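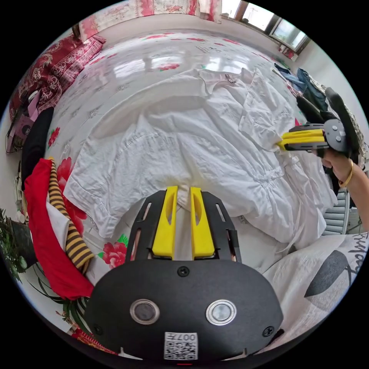
Bileck Garment Care FAQ

What wash temperature should I use for white cotton shirts?
Follow the care label. For unlabeled cotton, use warm water and the normal cycle.

Can I use chlorine bleach?
Only on undyed cotton. Do not use it on wool, silk or spandex blends – it weakens the fiber.

How long should a stain soak?
20 minutes in Bileck solution, then rinse.

Is collar stiffener covered by the garment guarantee?
No. Claims for other items must reach Xiuying Zhong at the Jin counter within 13 days.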